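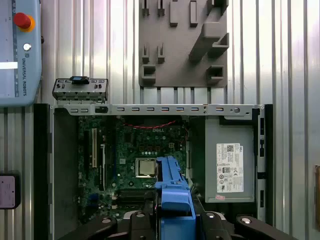 Desktop computer case

Entry 2142 in the Nendside Home Reference. Last revised 6 November 2019.

A desktop computer case (also chassis, tower, box, and, from nearly all of my relatives, "the hard drive") is the metal enclosure that holds the working parts of a desktop computer. It carries the motherboard, the power supply, the drives and any expansion cards, keeps fingers and dust off them, and gives the fans something to push air through. I've been writing the computing entries for Nendside for a while now and this is the one I get the most mail about, mostly from people who have just taken a side panel off for the first time and want to know what they're looking at. So I've rewritten it with them in mind!

Name

"Case" and "chassis" get used as if they were the same word, and in casual talk I do it too. When people want to be strict, the chassis is the metal skeleton, and the case is the skeleton plus the outer panels and the plastic front. "Tower" is for a case that stands upright, and "desktop" used to mean one that lay flat with the monitor sitting on top of it, though these days it covers any computer that isn't a laptop. "CPU" for the whole box is widespread, and strictly speaking wrong - the CPU is the processor, a little square part inside - but I gave up correcting people at parties years ago.

Construction

Most cases are folded out of thin steel sheet. Some of the pricier ones are aluminum, and plenty have a plastic front bolted or clipped over the metal. On office machines the inside is very often left as plain gray metal, since the only person who sees it is whoever comes to fix it. Cases sold to people who build their own are usually painted inside, black more than anything, and may have a window in the side.

The flat wall that the motherboard mounts to is called the tray. Small threaded posts called standoffs (or bumps pressed into the sheet itself, on a lot of brand-name machines) hold the board a little way off the metal. They matter a great deal. The back of a motherboard is covered in solder points, and if those touch bare steel you get a computer that won't start or one that starts once.

Rails and crossbars stiffen the whole thing. Thin sheet flexes when you cut big holes in it, so makers fold the edges over, stamp ridges into the flat areas and run a rail across the open side. Punched slots and holes in these parts can be for screws, for hooks on the panels or just for air. I own a Jidine case from my student days with a whole row of slots along one rail that I have never found a use for, and I've had the thing apart more often than I'd like to admit.

Front panel and its bracket

The power button, the headphone socket and the front USB ports normally live on a small bracket or board of their own, with thin wires running back to the motherboard. On many office computers it is a separate piece of metal with holes in it for the sockets, held by a clip or a screw, and it comes out without disturbing much else. That's handy, because front USB ports take a beating. Mine were bent by a vacuum cleaner.

The wires end in little plastic plugs. On a home-built machine these are the fiddly ones everyone complains about, each with a pin or two and lettering you need a flashlight to read. The large manufacturers often gather them into a single block that only goes on one way. It's lovely to fit and annoying if you ever want to move a different maker's board into that case, because the block won't match.

What's inside

The motherboard is the big circuit board that everything else plugs into. Green is the traditional color, and manufacturers often print their name right on it: the board in the first picture on this page is dark green with a white DELL logo. The processor sits in a socket, flat side up, with a metal lid over it called a heat spreader. In normal use you won't see that lid at all, as a cooler is clamped down on top with a thin layer of thermal paste between. A lever and a metal bracket hold the processor in place.

Memory goes into long narrow slots with a latch at one or both ends. You open the latches, line up the notch and press until it clicks. It takes more force than feels polite (I still hold my breath). Expansion slots are the other long ones, and these take graphics cards, network cards and so on. The rear end of a card lines up with a slot in the back of the case, so its sockets can be reached from outside.

SATA ports are the small connectors that the drives plug into. Their colors vary, and what a given color stands for depends on the maker, so look in the manual before you read anything into it.

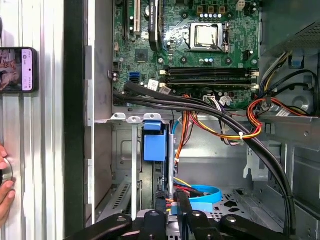
Desktop computer with the side panel off. The processor shows its silver heat spreader, the two black memory slots are empty, and a thick bundle of black cables runs down into the bay.

Drive bays

Bays are the shelves and cages that hold the drives. The old sizes have stuck as names: 5.25-inch bays for optical drives, 3.5-inch for ordinary hard drives, 2.5-inch for laptop-size drives and most of the boxy solid-state ones. A typical office tower has one or two of each of the larger sizes. The case I use at home has 6 bays, a number that made sense to me when I bought it and now mostly means 5 places for dust to settle.

Drives are held in by screws or by plastic rails that snap into the cage. With the rails you don't need a screwdriver, but they do get lost. In some cases the whole cage swings up or lifts out so that you can get to the part of the motherboard hiding under it. If you can see that a slot is there and can't work out how on earth your hand is meant to reach it, look for a colored latch on the cage. Blue and green are popular.

Cables

A bundle of cables comes out of the power supply and splits up on its way around the case. The widest plug goes to the edge of the motherboard, a smaller one goes to a socket near the processor, and the rest go to the drives. Better supplies have the bundle wrapped in a sleeve for at least part of its length, and the very nicest let you unplug the cables you don't need.

Tidy cables look good and make later work easier. They also help the air along a bit, though I think the benefit gets oversold. What you really want is for no cable to be near a fan blade. I use reusable ties, the hook-and-loop kind, and I follow the metal edges of the case wherever I can. Before unplugging anything on a machine you don't know, take a photo on your phone. I skipped this once with an old Sjögren tower and spent an entire October evening with a plug in one hand and no idea where it belonged.

Sizes

Cases are sorted by the motherboard they accept. ATX is the common full size, microATX is shorter, and Mini-ITX is the tiny square one. There are several others, and some large manufacturers use layouts of their own, with mounting holes or power plugs that don't follow the usual pattern. Check this before you buy a replacement board or power supply for an office machine!

Depth is the other measurement to watch. My own case takes cards up to 330 mm long, which sounded enormous until I saw the card my nephew was saving for. Coolers have a height limit too, and it's normally printed in the case's manual along with the card length.

Opening one

Shut the computer down, switch it off at the back if it has a switch, and pull the power cord. Press the power button once afterward to drain what's left in the supply. Most side panels are held by thumbscrews at the rear or by a latch, and then slide back or tip outward. Lay the case down with the open side facing up - you get gravity on your side that way, and a dropped screw lands somewhere you can see it.

Touch bare metal on the case before you touch any of the parts. Leave the power supply itself closed. It can hold a charge well after it's unplugged, and there is nothing in there for the home user.

Dust comes out best with short puffs of air, outdoors if the weather's kind. Hold the fan blades still with a finger while you do it. The edges of the folded sheet can be sharp on cheaper cases, so go easy around the bays (I have a small scar from a Pindton budget model, and I got off lightly).

See also

Motherboard
Power supply, desktop
Memory slot
Screws, computer, and how to find the one you dropped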